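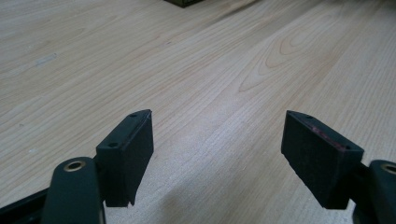

How much of a small table should you keep clear when there's a box on it?

Enough to open the box all the way and still put down whatever comes out of it. For most of the people we talked to, that meant a good deal more bare top than they had at home.

I came to this question by way of my own desk, which is a disgrace, and then through the diaries we collected in August. We had 31 people writing down where they put things and what they had to shift first. Nelu Neagu did the sorting, and I did the arguing with Nelu about the sorting. The entries I liked best were the dull ones ("moved mug, moved post, opened box, moved mug back"), and there were plenty of those! People at the Ellau flats were especially patient with us, and one of them kept writing for weeks after we'd told her she could stop.

We started out using the Tringate checklist, which asks how full a surface looks. I dropped it after the first Tuesday. A table can look lovely and empty and still have its free space in all the wrong places – a strip down each side, say, and nothing in the middle where you want to work.
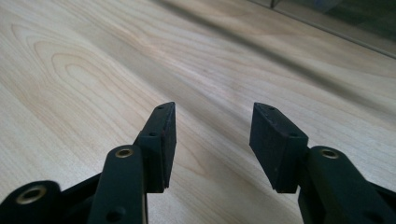

4.2 Boxes that open at the front

Boxes with a lift-off lid got few complaints, apart from the obvious one about where the lid goes. Front-opening ones were another matter. A flap that drops or swings forward takes up table that seemed free a moment ago, and the diaries are full of people shoving a box back with one hand while holding something in the other.
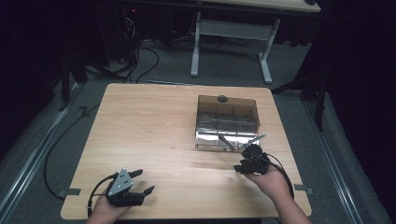 My own rule is to set the box well back before filling it, and to leave the near part of the table alone. It's an easy habit to get into if you think of the opening as part of the box's size. In Figure 3 the see-through box sits towards the far right of the tabletop with its front flap hanging open, and there's still a good stretch of wood on the near side. I'd happily sort buttons or fuses on that. Nelu would rather have the box in the middle, so that left-handers get the same deal, and I haven't got a good reply to that yet. We come back to it in section 5, along with the dividers, which people either loved or pulled out within the week.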